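Jastlow Toy Library Catalogue
README for the data release, November 20, 2008

What you have downloaded

The full lending catalogue of the Jastlow Toy Library, plus two years of loan records with the families taken out. Jastlow is a town with one set of traffic lights and more toys than it has any use for, and the catalogue has been kept by whoever was on the desk that Saturday. Please bear this in mind before writing to us about consistency.

The release has 3 files:

toys.csv — one row per catalogued item, 596 rows
loans.csv — one row per loan, a little over 2,000 rows
categories.txt — the shelf codes and what they were meant to mean

All files are comma separated with a header row. Text is Latin-1, which matters only for the accordion.

Columns in toys.csv

item_no: The number on the sticker. Numbers were reused until last October, so an item retired before then may share its number with something livelier. Use item_no together with date_in and you should be fine.

title: Free text. "Truck", "Truck (big)" and "The good truck" are three separate items.

shelf: A code from categories.txt. Shelf 7 was set aside for musical toys and is now wherever the noisy things go, including a plastic lawn mower.

pieces: Pieces at the last check. Blank means unchecked. Zero means the box was checked and was empty, and yes, it is still in the catalogue.

age_from: Youngest suggested age in years. Copied off the packaging where there was any, otherwise a guess by someone with grandchildren.

condition: A, B, C or Bevitz. The last is named for the shop in Bevitz that used to do our repairs, and means "away being fixed". The shop has closed. Treat these as missing.

Mixed lots

Anything donated without a box goes in as a mixed lot, with an item_no starting with M. Contents are listed in the notes column in whatever order they came out of the bag. Bricks are recorded by colour only. We did try recording them by size, and gave it up after a long afternoon and some words about what makes a brick large.

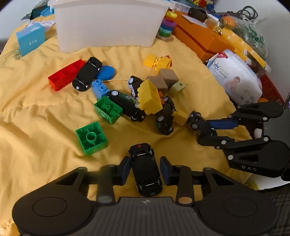 Loose toys on the yellow blanket: black cars, bricks, a red divided tray.

Cars in mixed lots are all coded CAR, whatever their make, scale or number of remaining wheels. If you want to study toy cars seriously, the boxed items on shelf 2 will treat you better.

Columns in loans.csv

item_no: As above, with the same warning.

date_out, date_back: Day first, then month, then year. A handful of rows from the first winter have it the other way round. Where a toy came back before it went out, swap them.

renewed: Y or N. Some rows say "sort of".

late_fee: In dollars, as charged. What was collected is another matter and isn't in this release.

Family numbers have been removed, and so has the notes column from the desk book, which was frank.

Known problems

The old records came off a Zanero database that stored titles in capitals and cut them at twenty characters. We have restored the ones we recognised. "WOODEN FARM ANIMALS W" remains a mystery, partly because it has twenty-one.

Jigsaws are under-reported. They were lent informally from a cupboard for most of the first year.

The Sandhu Street branch kept its own list until it merged with ours. Its condition grades run from 1 to 5, and we have mapped them to letters without being sure which end was good.

Using the data

Do what you like with it, provided you say where it came from. Corrections are welcome at the desk on Saturday mornings, on paper, with the item_no written legibly.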